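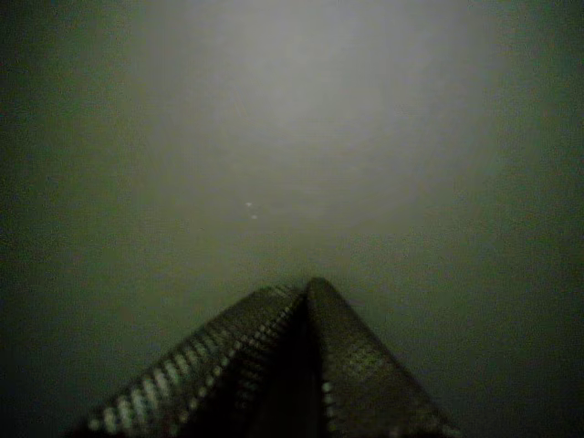 What do I do with a huge plain gray-green wall?

Posted by emwoodrenter in Walls and Paint

Hi all! We moved into our place in Emwood in April and the back room has one long wall that somebody painted a kind of muted gray-green. No trim, no picture rail, no outlets on it, nothing. I liked it for the first week and now I sit across from it every evening and feel like I'm in a waiting room. The other walls are off-white, the floor is a honey-colored wood, and there's one window on the north side, so it never gets direct sun.

My partner wants to leave it alone and put up shelves. I want to repaint. We're allowed to paint as long as we use something normal (the landlord's word - I didn't ask). I got one sample so far, a color called Pastis, sort of a pale yellowy green, and in the store it looked great, but on the wall it went a bit sickly. Is that the north light? Should I try it again with a second coat or give up on greens completely? Budget is $600 for the whole room and that has to include a lamp, because the one we have is terrible.

estley_paints_stuff

Don't give up on green! I had almost the same wall when we lived over in Estley, also facing away from the sun, and I hated it for months. Two things helped a lot.

First, your sample. A yellowy green brushed straight over a gray-green is going to look off with one coat, since the old color comes through. Paint it on a big piece of white poster board, two coats, let it dry overnight, and lean it against the wall. Then move it around for a few days. Look at it at breakfast and again at 9 at night with the lamp on. If it still looks sickly on the board, okay, it's the light and you can drop it.

Second, the lamp. I'd buy that before any paint at all. Ours had a really cool bulb in it and the whole wall looked like wet cement after dinner. I put in a warm one and my husband asked if I'd painted (I had not). You might end up liking what you've got.

If you do repaint, go for a flat or matte finish on a wall that long. I used satin and you can see every single roller mark when the lamp is on. Still mad about it.

tworollers

just paint it white. took me a Wednesday afternoon, one gallon, done

Šimko_upstairs

I'm on your partner's side, sorry! A quiet wall like that is good behind shelves. Books and plants look nicer against a dull green than they do against white, at least in my living room. I'd put up two long shelves, not a whole grid of little ones, and leave the space over them bare.

One warning if you go that way - find the studs before you buy anything. I bought brackets first and then none of them lined up, so I had to patch the holes, and of course I had no leftover paint. Ask your landlord what the color is now, even if you plan to cover it. Mine took three weeks to answer and then sent me the name of the ceiling paint.

emwoodrenter

Thank you!! Poster board is drying in the hallway as I type. Lamp shopping this weekend, and I've texted the landlord about the color name. Going to hold off on white for now.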